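A lot of people have asked me about the paper. Every time I post anything from a shared workshop, someone wants to know why the tables are covered in brown paper and tape, and whether it's worth the bother. So on Friday I went over to Kincaid, the old dairy building, and spent most of a morning with Demetrius Lindgren, who sets up the sorting tables there and has more opinions on tape than anyone I've met.
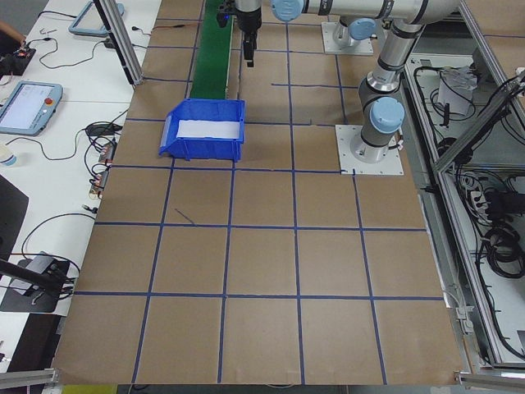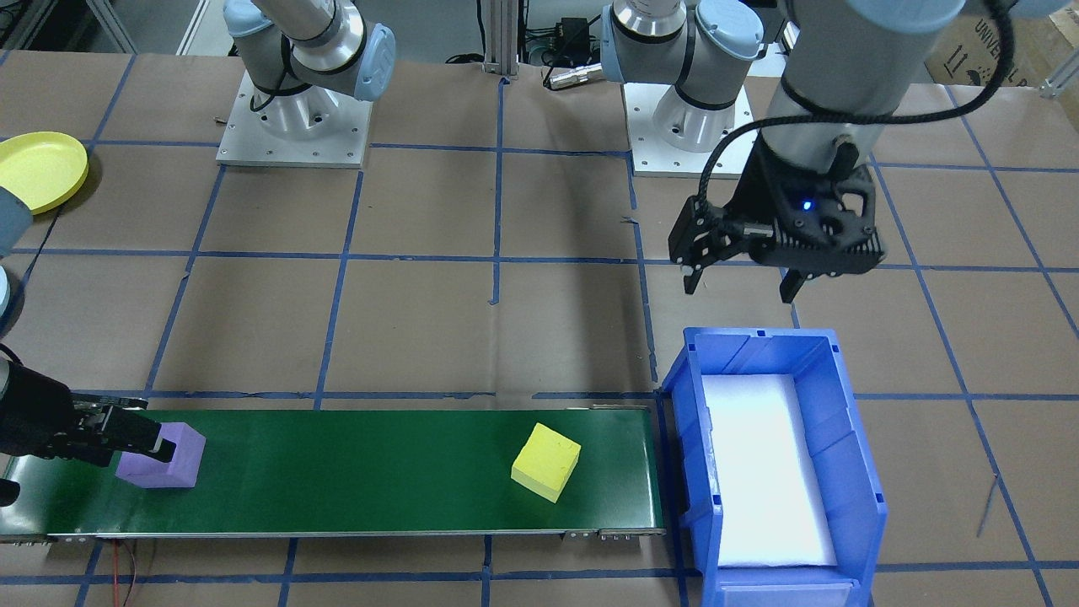
Brown paper and dark blue tape on the work surface at Kincaid, both views.

Demetrius had coffee going before I got my coat off. I started with the obvious one - why paper at all?

"Have you ever tried to get tape glue off a nice table?" he said. "I did that for a whole June once. Never again! Paper goes down, paper gets used, paper comes up and goes in the recycling."

He buys it from Drirkance in rolls of 200 feet and pulls it tight from one end, with a friend leaning on the other. It still curls a bit at the edge, and he's given up fighting that. I asked about the lines, some of which wander a little (sorry, Demetrius, they do).

"They wander because I lay them by hand," he said, laughing. "I did a chalk line the first few times, very proud of myself. Then I timed it. With chalk it took me 71 minutes, and by eye it took 17. You tell me which one I do now."

The squares are there so people can talk to each other. If something's out of place, you say which square and everyone looks at the same spot. He picked dark blue because it shows up well on the brown and doesn't tire his eyes. He had a go with white tape, and says it looked like a tennis court.

Then we got onto the conveyor, with its green belt, which I liked much more than I expected to. He's fond of it too. Foam cubes are what he likes to put on it, in good loud colors like purple and yellow.

"Foam is great. You drop it, so what? And I can spot a yellow one from the door."

What about the blue bin with the white liner, I asked, does that need to be fancy? He shook his head. It's a Brallby, he's had it for years, and the part he cares about is the open lip at the front. "I want to see in without leaning over. My back has views on leaning over."

He worked out the cost of everything for me on the back of an envelope, paper, tape, bin and foam, and came to 354 dollars for the year. Most of that is tape. He'd like to try a cheaper one from Anlow next, but he wants to leave a strip down over a weekend first and see how it peels.

I took a half roll of the blue home with me. My own bench is getting squares this week.

Recent posts
Pegboard or drawers? Two years with both
A visit to the Anlow tape counter
Which bins stack and which ones only say they do
Cutting foam cleanly with a bread knife
Reader benches, part four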